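Dry Goods Container Check, Clivside Tasting Room
Date: 20/04/2018
Area: front counter, back shelf, refill station
Result: OK to open, two items to fix

I did this one before we unlocked, with a coffee in one hand, so excuse the handwriting on the paper copy. I've typed it up here because the last sheet got splashed and half my comments vanished. Same layout as usual: the item, the result, then whatever I felt like saying about it.

1. Counter surface wiped and dry before containers go out
OK.
Comment: Wiped it twice, because the first pass left streaks and you can see every single one on a white top under those lights. Please use the flat cloths and leave the fuzzy ones for the floor cupboard. They shed!

2. Containers free of cracks and chips
OK, with one set aside.
Comment: I ran a finger along every rim and corner. The tall one from the Kivum shelf has a hairline crack near the base. It isn't leaking crumbs yet, but I've put it in the back with tape on it and I'd like it to stay there. Clear plastic goes from hairline to split in no time if you set it down hard.

3. Lids seat all the way round
Fix needed on one.
Comment: My favorite part of the whole check, and I know how that sounds. Press the lid down, look along the seam at eye level, then give it a little wiggle. If it rocks, it isn't seated. Most of them were great. The lid on the Gondal container rocks on one corner and I think there's dried syrup in the groove. Soak it in warm water, please, and no picking at it with a knife (we've lost a lid that way already).

4. Lids come off without a fight
OK.
Comment: Hold the container with your other hand while you lift. If you yank at a tight lid with one hand, the whole thing scoots across the counter, and then we're all on our knees with a dustpan. Lift from the side and let a bit of air in first. The newer lids are stiff and will loosen up with use.

5. Gloves clean, right size, no loose threads
OK, but see comment.
Comment: Knit gloves are fine for moving closed containers and for cleaning. They are not for touching anything a customer is going to eat. Once the lid is off and you're portioning, it's the disposable ones or the scoop. I also threw out a pair with a fraying thumb. If yours look tired, take new ones from the drawer, you don't have to ask me.

6. Contents look right through the side
OK.
Comment: I check for clumps, dust at the bottom, anything that looks damp, and any pale bloom that wasn't there at the last check. I also give each one a gentle tilt. The pieces should shift around. If they move as one lump, something got in, and out it goes.

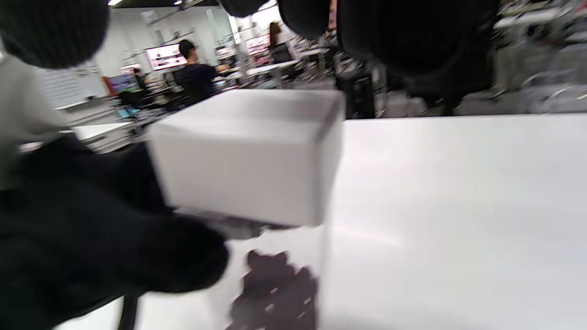

How full should a container be before the lid goes on?
Stop a good two fingers below the rim, even if there's a little left in the bag. A piece caught under the lid will hold it open on one side, and you won't notice until the next morning, when everything has gone soft.

7. Labels present and readable
Fix needed.
Comment: Container labels are all there, but the batch number on 932 has rubbed away to almost nothing. I could only read it because I'd written it down when it came in. New label, permanent marker, and let the ink dry before you handle it. 666 is fine, and yes, I've heard all the jokes about that batch, it still gets checked like everything else.

8. Allergen card matches what's on the counter
OK.
Comment: The card was still the winter one from December! I swapped it out before finishing the sheet, so I'm marking this OK. Please, please change the card when you change the product. If you're only topping up with the same thing, you still read the bag, as Skornham sometimes sends us a different recipe in what looks like the same packaging.

9. Scoops and tongs clean and stored off the counter
OK.
Comment: One scoop per container, and it doesn't live inside the container. I know it's handy. The handle is the part everybody touches, though, and I don't want it buried in the food. They go in the rack, handles up.

10. Cords and straps kept clear of the containers
OK.
Comment: Added this line after somebody (me) caught a lid on the card reader cord and sent it flying. Anything long and loose gets tucked back or moved over before a container is opened. Takes a second.

11. Containers set back from the counter edge
OK.
Comment: A hand's width at least. When we have kids in, make it more. I moved two of them back this morning, so whoever closes, have a quick look on your way out.

12. Refill station
OK.
Comment: Nice job on this, whoever did it. Bags clipped, oldest at the front, floor swept right into the corner. The clips from the Kivum order are a bit weak, so fold the bag over 5 times before you clip it and it'll hold.

13. Room temperature logged
OK.
Comment: It was logged, although I had to hunt for the sheet, which was under the napkins. It lives on the hook. The back shelf gets sun in the afternoon now that the days are longer, so the blind comes down after lunch.

To do before the next check

Soak and scrub the Gondal lid, dry it completely, then test the seam again.
New label for 932.
Order a replacement for the cracked container. Get the same size, as the one slightly bigger doesn't fit the shelf (I have measured, more than once).
More disposable gloves, mediums. We're down to nearly 2 boxes and the larges just fall off me.

If you're doing the next check and can't tell whether something passes, mark it as a fix and write down why. I would much rather read a long, fussy comment than a row of ticks. There are blank sheets in the folder behind the register, and the pen is tied to it now, so it should still be there when you go looking.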